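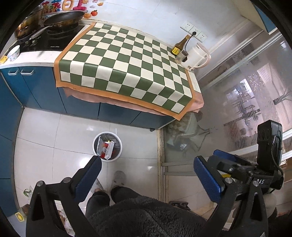
How long does a full rewire take?
Most of the houses we do take between one and two weeks, depending on the number of rooms and how easy it is to get under the floors. A small flat can be quicker. We'll give you the number of working days in writing before you agree to anything, and if we find something nasty under the boards we stop and talk to you first.

Can I stay in the house while you work?
You can, and plenty of our customers do! It's noisy and dusty, and there will be spells in the day with no power, but we always try to leave you with lights, a working fridge and at least a couple of sockets each evening. We go room by room where the layout allows it. If you have a baby or somebody unwell at home, a few nights with family might be kinder on everyone.

What do I need to move before you start?
Small furniture, rugs, pictures and anything breakable. Wardrobes and beds can usually stay and we'll shift them with you on the day. Lofts are the one people forget (ours included, the first time round), so please clear a path to the hatch and across the joists if you've got boxes up there.

Do you put the walls right afterwards?
We fill the chases and leave them flat and ready for your decorator. We don't paint or wallpaper. Silvia Ondrejka, our plasterer, comes in for the bigger jobs and for lath and plaster ceilings, and she's brilliant with old cornices. Her time is shown as a separate line on the quote so you can see what you're paying for.

My fuse board still has rewirable fuses. Is it dangerous?
An old board isn't automatically dangerous, and some have been working away quietly for decades. What it won't have is the extra protection you get from modern RCDs, which cut the power very fast if there's a fault to earth. We'd suggest an inspection first. Sometimes the board is the only thing that needs changing and the cables are perfectly good, and we love being able to tell people that.

What does an inspection cost?
£165 for a house with up to three bedrooms, including the written report. Larger places are priced after a phone call. If you go on to book remedial work with us within two months, we take £50 off the bill.

What do the codes on my report mean?
C1 means danger is present and it needs dealing with straight away. C2 means potentially dangerous, so get it sorted soon. C3 is a recommendation for improvement, and a report with only C3s on it is still marked satisfactory. You may also see FI, for further investigation, where we couldn't be sure of something without more digging about. Ring us if any of it is unclear. We like talking about reports!

Do I get a certificate?
Always, for any work that needs one. New circuits and board changes come with an Electrical Installation Certificate, and smaller additions come with a Minor Works Certificate. Where the job has to be notified under Part P we do that for you, and the building regulations certificate arrives by post. Keep them all somewhere safe, as your solicitor will ask for them when you sell.

How many sockets should I have?
More than you think! Walk round each room and imagine where the telly, lamps, chargers and hoover will go, then add a couple. Putting in a double socket during a rewire is cheap, and going back for one after you've decorated is a pain. Wubit Ambaye does our first visits and will happily stand in your living room for an hour talking through bed positions and light switches. She once talked me into sockets on the landing at my own place and I use them every day.

Can you fit lights I've bought myself?
We can, as long as they're suitable for the room and carry the right markings. Bathrooms are the tricky one, as fittings near the bath or shower need the right IP rating. Send us a link or a photo of the box before you order and we'll check it for free.

Do you fit smoke alarms?
We do, mains-powered and linked together, so that if one goes off they all do. It's a lovely small job to add during a rewire. Landlords in England need a working alarm on every storey used as living accommodation, and we can test what you already have during an inspection visit.

Which areas do you cover?
Anywhere within 20 miles of our unit at Berhe Yard. A bit further for full rewires, so do ask.

Are you the same firm as Dremero Electrical?
We were! The name changed to Wernener when we took on the second van. The phone number and the people are the same, and any guarantee with Dremero on the paperwork still stands.

How soon can you start?
Small jobs are normally done within a fortnight. Rewires are booked further ahead, and August fills up first with families who want it done while they're away. A deposit holds your dates, and you can move them once at no charge if your plans change.

How do I pay?
Bank transfer, card or cheque. For a rewire we ask for the deposit on booking, a second payment when the first fix is finished, and the rest once you've got your certificate in your hand and you're happy.

Something keeps tripping. What can I try before I call?
Unplug everything on that circuit, reset the switch, then plug things back in one at a time. If it trips on the kettle, you've found your answer. If it trips with nothing plugged in, leave it off and give us a ring. Please don't tape a switch up or keep forcing it back on, and if you smell burning, turn off at the main switch.

Page last updated 3/26/17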